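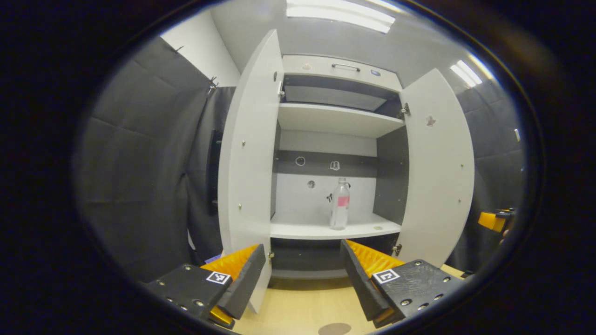 White cabinet with both doors open, Clallstead

We got to the Clallstead furniture open day in November, on the 106 bus, which stops 4 minutes' walk from the gate. Entry was free and the queue was short.

Augustina Arthur took our group round the old joinery building first. Flitov made school desks there before the site was split into small workshops, and the line shaft is still up in the roof. The upholstery room was the busiest part. Two people were re-webbing a settee and were happy to be asked questions.

Rengifo had the largest unit, mostly bedroom and hall furniture. I liked the plainer pieces best. Prices were on request only, which was a pity.

Themis Andreadis gave a talk on hinges at two o'clock – longer than billed, but he knew his subject and passed samples along the rows. We missed the Kakari veneer demonstration as a result.

Tea and a bun cost some £6 for the pair of us. The car park was full by noon, so the bus is the better choice.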